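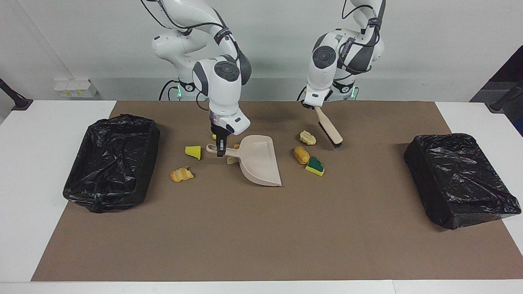 Staff Forum > Care Homes and Residential Services > Training and Staffing

Topic: Proposed 12-hour dementia care module

Caroline Ogola
Moderator
Members are invited to comment on the proposal by Trosel to introduce a mandatory 12-hour dementia care module at all of its residential homes from August. The draft states that attendance will be paid at the normal rate. It does not state how shifts will be covered while staff attend. Please keep comments to the proposal itself and do not name residents or their families.

S_Panicker
I support the module in principle. Many of our newer care assistants have received four hours of instruction on dementia, most of it on a screen. My concern is the cover. Our home has 40 residents, and two absences on a morning shift would be felt at once.

radek.paulik
I must disagree with the previous contributor on the first point. Experienced staff are being asked to repeat material they already know. The Skostidard certificate covers the same ground and should be accepted in its place.

S_Panicker
The Skostidard certificate does not cover distress at mealtimes or end-of-life care. I hold it myself and would not regard it as equal.

radek.paulik
I accept that with regard to end-of-life care. Mealtimes were included when I completed it.

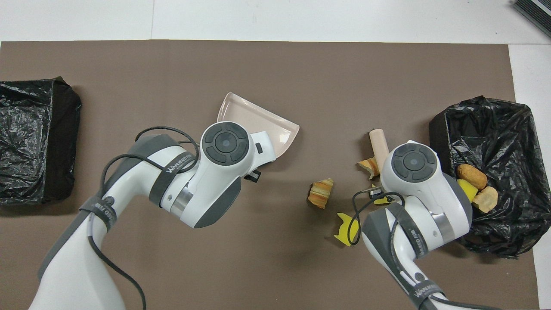 Two lined bins on a brown mat, one holding food scraps.

Silvia Hubáček
Night staff have not been mentioned. The draft schedules every session between 9 a.m. and 3 p.m. A member who finishes at 7 a.m. cannot reasonably be expected to attend on the same day. I have asked the regional office for evening sessions and await a reply.

L_Vondracek
The budget line in the draft is 4000 per home. It is unclear whether this includes agency cover or only the trainer's fee. If it is the fee alone, the cost of cover will fall on the existing staffing budget, and I could not support the proposal on that basis.

Caroline Ogola
Moderator
Thank you. The questions on cover, night staff and prior certificates will be put to Trosel in writing. Members who hold the Skostidard certificate are asked to send me the unit list printed on the reverse.

radek.paulik
Mine will be sent this evening.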